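Keeping a Shared Litter Area Clean: Final Report

Group members: Shiuli Sivakumar, Adebayo Ezeani, Viera Jurčo
Supervisor: Wálter Giraldo

1. Background

The student house at Murnedstead has two cats, Jenkins and Vukley. Ten people live there and all of them are supposed to help with the litter. When we started in April there was no fixed routine. The tray was scooped when someone noticed the smell, and the waste went into the kitchen trash in grocery bags.

Our question was simple: does the position of the bin and the scoop change how often people clean the tray? A class project from 2014 on recycling in the same house found that residents used a bin more when it was close to where the trash was made. We wanted to see if the same thing held for a job that people like less.

2. Layout

We tried two layouts. In Layout A the disposal bin stayed in the hallway closet and the scoop hung on a hook by the back door. In Layout B everything was kept together on the floor, with the bin on the left and the tray on the right, close enough that a full scoop did not have to be carried across a room.

The bin is white with a dome lid that tips open, and it takes a liner bag. We used pink liners because they were the cheapest. The tray is light blue and holds ordinary gray granular litter. The scoop is white, with rectangular slots that let the clean litter fall back through.
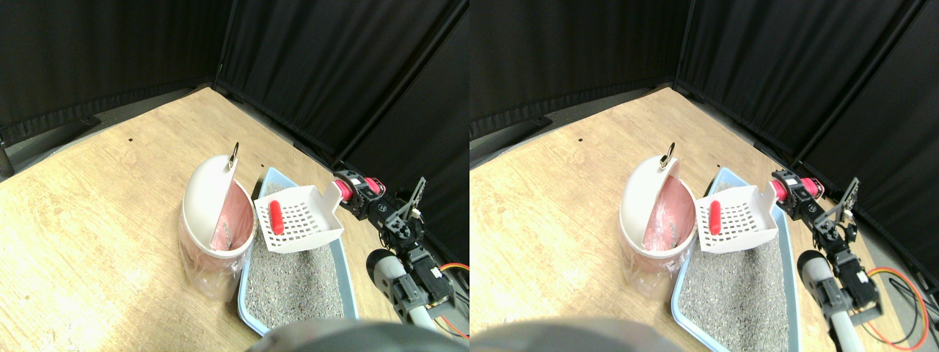 3. Method

Residents wrote their initials on a sheet each time they scooped. Viera collected the sheet every Wednesday and weighed the liner bag on a kitchen scale. Adebayo swept up the litter near the tray and weighed that separately. We did not remind anyone to scoop during the test - Tobiloba Usman, who lives in the house, agreed to answer questions about the sheet but nothing else.

4. Results

Scooping was more regular with Layout B. Under Layout A there were several days in a row with no initials at all. The heaviest bag, 831 grams, also came from Layout B. Stray litter was a little higher near the tray but much lower in the hallway.

Some entries are probably missing. Two residents told us they had scooped late at night and forgot to sign.

5. Problems

The liner was hard to change for people who had not done it before, so Shiuli wrote a short note and taped it to the wall. This was done partway through Layout B and may have affected the numbers. The house plans to keep Layout B and the sign-up sheet through the end of the term.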